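Down clothes cleaning wipes

Down clothes cleaning wipes are moist wipes for freshening up puffer jackets, vests and other down-filled clothing without a full wash. They're a wonderfully handy thing! A collar gone grey with sunscreen or a cuff dipped in soup can be dealt with at the kitchen table, and the filling (which hates a soaking, and clumps when it's dried badly) hardly knows anything has happened.

The wipes are usually sold in flat soft-plastic packets, crimped at both ends, with a resealable flap on the front that keeps the moisture in. Labels often carry more than one language, and a feather is a favourite decoration.

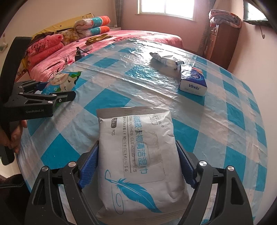
Use is simple. The jacket is laid flat on a surface that won't mind a bit of damp, such as a plastic tablecloth, and the mark is wiped from its outer edge towards the middle. A dry tissue takes up whatever is left, and the jacket then hangs for a while before going back in the cupboard. It's worth trying a hidden spot first, especially on dark colours.

Oil and old stains are harder going, and a really grubby jacket still needs washing. In the ski town of Clendby, the Paveo gear library lends out 300 jackets every winter, and its helpers go over the cuffs and collars with wipes between loans, saving the big wash for June.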